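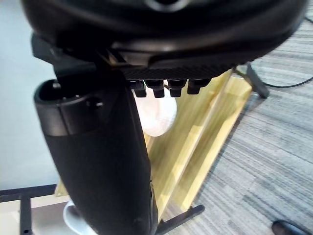 Call for Participants: The Mandala Circle at Lelard

We are looking for people who would like to spend the month of August drawing, painting and talking about sacred patterns with us at our studio in Brevville. You don't need to be a trained artist. Some of our dearest regulars came in saying they couldn't draw a straight line, and that's fine, there are very few straight lines in a mandala anyway!
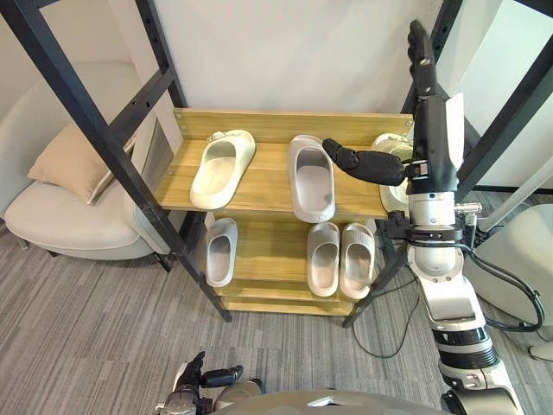 Each morning starts at 9 with quiet sitting, led by Gunvor Aasen, and then we move on to compass work and color. We work on the floor, so street shoes stay at the door – there are slide slippers on the wooden shelves, upper and lower, and you are welcome to borrow a pair or bring your own thick socks. After lunch Elvia Ventura teaches the old petal and star grids, and she is very patient with anyone who loses their place (I have lost mine many times).

By the end of the month each person will have finished one canvas, 40 inches across, to take home. We also paint one large shared piece, planned by Olaia Villalobos, which will have 3,651 dots when it is done, every one of them put on by hand.

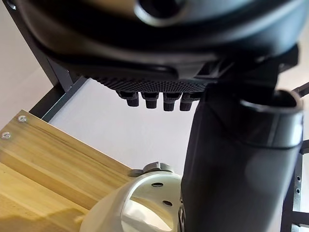

The dots go on slowly, a ring at a time, and people tend to chat while they work, so please come ready for company as well as for silence.

What we ask of you: be 18 or older, come for the whole month if you possibly can, and help with the washing up now and then. Paint, canvas and lunch are included. The fee is $80, and it can be waived if money is tight – just say so in your note.

To apply, write a few lines about yourself and a pattern you love, and send them to Siyabonga Fourie at the Lelard studio before the end of June. Photos of your own work are welcome but not required.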